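Skasel Handheld Tracking Kit

Sold by Stumstead as a weekend build. You get the marker cube, the controller box and a bag of cables, and you supply the table and the patience. The listing promises 18 steps. Allow more.

Price is 797 with the cube, 200 for the spare cable set. We doubt you need the spare set.
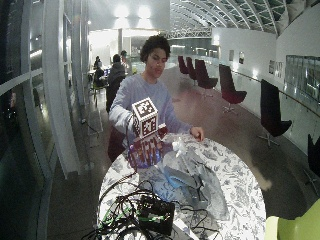
Tracking is fine in even light. The maker quotes 2,000 hours of use — we have no way to check that and wouldn't buy on the strength of it. Da-eun Ahn built ours in the shared workshop and rewrote the wiring sheet, now packed with every order.

No arm included, whatever the reseller pages say. Returns within 18 days, unopened cable bags only. Next batch ships in March.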